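Robots take over the untangling at Kerken, slowly

The cable room at Kerken has had the same problem for as long as it has had cables. They arrive from customers in bins, knotted together with whatever else was in the drawer, and a person has to get them apart before anyone can test them, label them or throw them out. Since May, part of that job has belonged to a pair of robot arms, which don't sigh while doing it.

The company, which takes in used wiring and small electronics from offices and workshops and sells on what still works, has put the arms on a wooden table in its big back hall in the Dokside district. The intake workers now spend part of each shift at the table with them, and the rest of it doing work that used to wait until somebody got around to it. 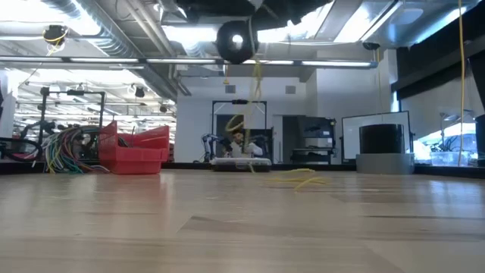
Maja Kaczmarczyk
Local business reporter

The 19 people on the intake crew were told about the change at a meeting that several of them describe as having had very good pastries. "When the pastries are that good, you start counting the exits," said Brahim Abdelaziz, who has been on intake longer than most of the shelving.

No jobs have been cut, and Kerken says none will be this year. What has changed is who does what. Under the old setup each worker took a bin, emptied it and stayed with it until it was sorted, which could take a whole morning if the bin was a bad one. Under the new one, workers pull out anything heavy, sharp or obviously dead, and the arms get a share of what's left. A worker checks the results and steps in when the arms get into trouble.

They get into trouble a fair amount. Thick cable with a plug on the end goes well. Thin loose wire goes badly, and the crew has learned to tell from across the hall how things are going by how long both grippers have been holding still.

"It picks up a wire, and then it thinks," said Abdelaziz. "I also think before I pick up a wire, but I don't make a production of it."

Giuliana Benavides, who runs operations, would like it known that speed was never the main reason for buying the thing. The main reason was wrists. Intake had more sore hands than any other part of the company, and the schedule had been quietly bent around them for years, with people swapping shifts and hiding the worst bins from each other. (The worst bins had names. Most of the names can't be printed.)

"If the arms do the boring pulling and my people do the looking, I'm happy," Benavides said. "If they do it at half the pace of a person, I'm still happy. I'd be happier at three-quarters."

She did not offer a figure for the current pace. Abdelaziz offered several, none of them flattering. 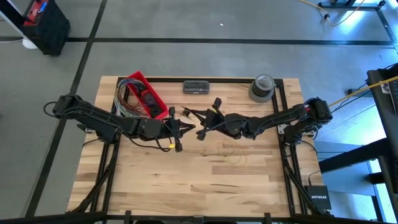 4 min read

The arms work facing each other across the tabletop, one bolted at each side, so that one can hold while the other pulls. Yuzuki Kubo, the technician who looks after them, says this is the part visitors understand right away, having all fought with a string of holiday lights at some point. It is also the part that took the longest to get right. For the first two weeks, she said, the arms were mostly handing the same knot back and forth like a couple trying to decide who should answer the door.

Kubo was hired from Histness, the outfit that installed the system, and her arrival has been one of the more popular results of the project. She fixed the label printer on her first day. It had been broken since before anyone thought of buying robots.

Other changes have been smaller and have caused more talk. Workers used to sit at long benches and chat across them. Whoever is on table duty now stands alone for a 30-minute turn, watching, and the crew agrees that watching is more tiring than sorting. A request for a stool is in its third round of approvals. The radio has been moved closer, after a vote, and the station remains in dispute.

There is also the matter of pay. Table duty currently earns the same as the rest of intake, though it comes with a training course and a button that stops the machine. Sverre Sjöberg, who speaks for the crew in talks with management, has asked for a new pay grade to go with it.

"They tell us it's a skilled position," Sjöberg said. "We agree with them completely. We'd like to see it in writing, with a number next to it."

Benavides said the request was being looked at and that she had no quarrel with it in principle. Sjöberg said he had heard of principle and looked forward to the number.

Some of the freed-up time has gone to testing, where a backlog of cables had grown tall enough to be used as a place to put coffee. More cables are now tested on the day they come in, and two workers have moved over to testing full time, both by choice. Abdelaziz was offered a move as well and turned it down. He says he prefers intake, and that somebody ought to keep an eye on the competition.

Kerken expects to decide in the fall whether to order a second table. The recycler Cheung, on the far side of the canal, has already asked to come and look at the first one. The visit is set for a morning when the bins are expected to be mostly thick cable.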